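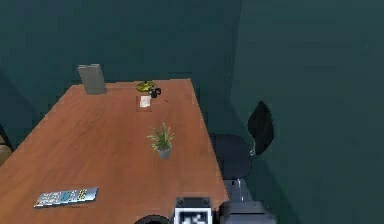

从一月开始,Ugwu县的居民向县政府申请公开记录,要按照第412号条例的新规定来做。条例的文字比较长,我们收到的问题也比较多,所以我们把大家常常问的整理在这一页。很多居民告诉我们,他们知道政府有记录,可是不知道记录里面有什么。对他们来说,一份档案好像图里大木桌后面左边角上立着的那个灰色的扁东西:像一本书,也像一个薄盒子,从外面看,不能知道内容。公开记录的制度就是让居民有权利把它打开来读。下面的回答是我们按照条例的原文写的,不是法律意见。如果您的情况比较特别,请向律师咨询。

12/21/19 作者:Ugwu县公开记录居民信息站

一、基本问题

什么是“公开记录”?

县政府在工作中制作、收到或者保存的材料,一般都是公开记录。它可以是纸的,也可以是电子的,比如会议记录、合同、预算表、官员用工作邮箱写的邮件、警长办公室的出勤日志。材料放在什么地方不重要,重要的是它和公务有没有关系。如果一个官员用自己的手机谈县里的工作,按照新条例,那些短信也算公开记录。这一点在旧条例里面没有写清楚,过去引起了几次争论。

新条例为什么现在才生效?

县议会在夏天讨论了两次,秋天表决通过。从通过到生效有一段准备的时间,让各个部门可以指定负责的人员,也让网上系统可以测试。警长办公室希望推迟一年,议会没有同意。

我不是公民,可以申请吗?

可以。条例里面的词是“任何人”,没有公民身份的要求,也没有居住时间的要求。工作人员不应该问您的移民身份,您也不需要回答。住在县外面的人也可以申请,不过住在县外面的人不能享受免费复印的页数,关于这个请看费用的部分。

我必须说明为什么要这些记录吗?

不必须。只有一个例外:如果您希望减免费用,您需要写一两句话,说明这个申请和公共利益有什么关系。

二、怎么提出申请

有哪些方法?

有三种方法。第一种是在网上,用县里的Enus系统。第二种是寄信。第三种是自己到县政府大楼121室,把申请交给窗口。用电话不能提出正式的申请,可是您可以先打电话问应该把申请交给哪个部门。

一定要用109号表格吗?

不一定。109号表格比较方便,因为它把需要的信息都列出来了。但是如果您自己写一封信,只要写清楚您要什么记录、怎么联系您,部门就必须接受。过去有的部门因为没有用表格就把信退回来,新条例明确禁止这样做。

申请应该写得多详细?

请写到一个不认识您的工作人员可以找到材料的程度。比如,“所有关于警察的材料”太宽,部门会请您缩小范围。“警长办公室去年和Waltex公司签的车牌识别合同,包括附件”就很清楚。如果您知道时间、部门的名字或者邮件的主题,请都写上。不知道准确的日期也没有关系,可以写一个时间段。

我可以匿名申请吗?

可以,但是您需要留下一个能够收到答复的地址,电子邮箱就够了。请注意,匿名的申请不能要求减免费用,部门没有办法核对您是不是提出过同样的减免。

我的中文申请,他们接受吗?

Plutholm市内的窗口接受中文和西班牙文的申请。其他的镇现在只接受英文的。记录本身是什么语言,您收到的就是什么语言,县政府没有翻译记录的义务。如果您用中文申请,我们建议人名和地名后面加上英文,这样寻找的时候不容易出错。

三、等待的时间

部门多长时间必须回答?

收到申请以后五个工作日内,部门要给您一个书面的确认,里面有一个编号。请保存这个编号。从确认的那一天算起,二十个工作日内,部门要给您记录,或者拒绝,或者告诉您需要延长。延长只能有一次,最多十五个工作日,而且必须写出理由。“工作很忙”不是条例承认的理由。

如果他们完全不回答呢?

过了期限还没有回答,按照条例就等于拒绝。您不用继续等,可以直接申诉。

警长办公室的期限也一样吗?

期限一样。不同的是,正在调查的案件的材料可以暂时不公开。案件结束以后,这个理由就不能再用了。有一些居民问,是不是只要警长办公室说“正在调查”就可以永远不给。不可以。新条例要求他们每六个月重新检查一次,并且把检查的结果写给申请人。

四、费用

申请要付钱吗?

提出申请不要钱。电子的记录用邮件发给您,也不要钱。纸的复印件,本县居民每年前50页免费,以后每页一角五分。光盘按照成本收钱。部门不可以收“寻找费”,这是新旧条例之间最大的区别。

我听说以前有人收到很贵的账单,是真的吗?

是真的。去年有一位Plutholm居民想看学校附近测速相机的维修记录,收到的账单是396美元,大部分是工作人员寻找材料的时间。她后来没有付,也没有看到记录。这个例子在议会的听证会上被提到好几次。按照新的规定,同样的申请只需要付复印的钱。

我已经付的寻找费可以退吗?

不可以。新条例对以前的申请没有效力。不过如果您当时因为费用放弃了,您可以在一月以后重新提出同样的申请。

五、哪些记录看不到

有哪些例外?

条例写了九种例外。常见的有下面这些:个人的医疗信息、社会安全号码、未成年人的名字、还没有开标的投标文件、律师和县政府之间的保密谈话、以及公开以后会让证人有危险的材料。完整的清单在条例第六条。

一份文件里面有一部分是保密的,整份文件就都不给吗?

不应该这样。部门要把保密的部分涂黑,其余的给您。每一个涂黑的地方旁边要写明用的是哪一种例外。如果您收到的文件有整页涂黑而没有说明,您可以要求他们补上说明,这个要求不算新的申请,也不重新计算时间。

警察身上的摄像机录的影像算不算?

算公开记录,但是有单独的规则。影像里面的当事人、当事人的家属或者律师可以先看,其他的人要等三十天。私人住宅里面录的影像,需要住户同意才可以给别人。这个部分在议会里争论得最厉害,警察工会反对三十天的规定,认为太短,有几个居民团体认为太长。最后的文字是双方让步的结果,可能以后还会修改。

私人公司给县政府做事,它的材料公开吗?

和合同有关系的材料公开,公司内部别的材料不公开。以Waltex为例,它和县里的合同、发票、服务报告都可以申请,它给其他客户做的工作就不可以。公司可以说某些内容是商业秘密,可是决定的权力在县政府,公司没有决定权。

六、被拒绝以后

我应该先做什么?

请先仔细看拒绝的信。信里必须写明依据的是哪一条、谁做的决定、向哪里申诉。如果缺少其中一项,您可以在申诉里面提出来。

怎么申诉?

从收到拒绝的那一天起,您有三十天。申诉是免费的,可以在Enus系统里选择原来的编号,也可以写信寄到121室。请附上原来的申请和拒绝信的复印件。负责申诉的官员不可以是做第一次决定的那个人,他要在十个工作日内答复。

申诉还是失败了呢?

那时您可以向法院提出。法院的费用不免,可是如果法院认为部门没有合理的理由,它可以命令县政府支付您的律师费。我们不能帮您写法院的文件,但是可以给您一份提供低价服务的律师名单。

申诉会不会影响我和县政府办别的事情?

条例禁止任何报复。如果您觉得因为提出申请受到了不公平的对待,请把日期和经过写下来,寄给县监察官。

七、Enus系统的问题

我注册以后没有收到确认邮件。

请先看垃圾邮件的文件夹。如果过了一天还是没有,可能是邮箱地址写错了,需要重新注册。系统在测试的时候,有些邮箱把它的邮件挡住,这个问题还没有完全解决。

上传的文件有没有大小的限制?

每个附件不能超过10MB。如果您的材料更大,请分成几个文件,名字里加上顺序。

别人可以看到我的申请吗?

申请的内容和部门的答复会在网上公开,您的名字和联系方式不会公开。所以请不要在“申请内容”这一栏里写您的电话或者家里的地址,工作人员不一定会注意到并且删掉。

没有电脑怎么办?

Plutholm公共图书馆和两个分馆都有电脑可以用Enus,不需要图书证。在121室的窗口,工作人员也可以替您把纸的申请输入系统,然后把编号打印出来给您。

十二月提出的申请按照哪个条例?

按照收到的日期。在条例生效以前收到的,用旧的规定,包括旧的费用。信件以邮戳为准,网上的申请以系统记录的时间为准。如果您的申请不着急,等到一月再提出可能对您更有利。

首页 | 条例全文 | 下载表格 | 申诉 | 常见问题 | 联系我们 | English | Español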